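Speaker notes: Comparing two wrist cameras and two grippers in simulation
Speaker: Amber Hulme
Slides: Ashley Cropper

Slide 1. Title
Say who I am and that Ashley built most of the test setup. Questions at the end, but stop me if a term is unclear. Mention that the slides will be on the Stutwood share by tonight.

Slide 2. What we wanted to know
We had to choose one camera and one gripper for the mobile arm before ordering in May. The choices were the Pelilau camera (wide lens, lower resolution) or the Fuvum camera (narrow lens, sharper), and the Hoshino two-finger gripper or our own older parallel gripper. We had no hardware for three of the four combinations, so we ran them all in simulation first.

Slide 3. Setup
Same arm model, same controller, same start position for every run. 183 runs in total. Each run has a drive to the table, a search for the target, and one grasp attempt. No second tries. If the arm missed, the run was scored as a miss and we moved on.
Pause here. People asked about retries last time. Retries hide camera problems, and the camera was half of what we were testing.

Slide 4. Grippers
Go quickly. The Hoshino opens wider and closes slower. The old one is faster but needs to be lined up better. On boxes there was no difference worth talking about. On cups and bowls the Hoshino did better, mostly when the approach angle was off.
Point at the bar on the right. The short bar is thin objects lying flat. Both grippers were poor at those. We think that is a fingertip shape issue, and neither vendor part fixes it.

Slide 5. Controller settings
We left the controller alone except for the approach speed. Ashley tried a faster approach for one batch and the old gripper started knocking cups. We put it back and threw out that batch. It is not part of the 183.
If somebody asks for force limits, the numbers are in the appendix.

Slide 6. Cameras
Main result of the talk, so slow down. The Fuvum gave better grasp points once the object was in view. The Pelilau found the object sooner. In 36 runs the Fuvum never got the target in view before the timeout. Most of those were runs where the base stopped near a wall or a partition.
Say clearly that this is a search problem. The grasp planner was not even called in those runs.

Slide 7. View from the dining room test
Leave this up while I talk through the next part. 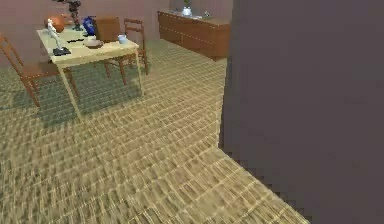 Simulated dining room. The dark panel on the right fills half of the view.

Points to make:
The table and the things on it are all in the upper left. The left half of the view is doing all the work.
The cup near the right end of the table and the shallow bowl are both visible, but small. The ball at the back corner is easy.
The small dark figure by the ball runs out of the top of the view. A detector can still label it, but I would not trust a grasp point computed from it.
The black object lying flat on the table is the hard case from slide 4. It is thin, and there are few pixels on it at this distance.
Carpet texture. The weave is fine and repetitive, and that matters for anyone doing feature matching on the floor. We do not, but the navigation people should look at it.

Slide 8. What we changed
We added a check before the search starts. If one flat surface covers more than 55 percent of the image, the base backs up and turns before looking again. Note that half a view of wall does not trigger it. Ashley wants the limit lower. I would like to see more runs first. Either way it costs 5 seconds when it fires.

Slide 9. Recommendation
Hoshino gripper, Pelilau camera. The wide lens loses some accuracy on small objects and we accept that for now. Keep the old gripper as a spare, the mounting plate fits both.

Slide 10. Still open
Fingertips for flat objects.
Lighting. All of the rooms we used were evenly lit.
Real hardware runs with the same object list. Ashley has the sheet, see her after the talk if you want a slot on the arm.

Take questions.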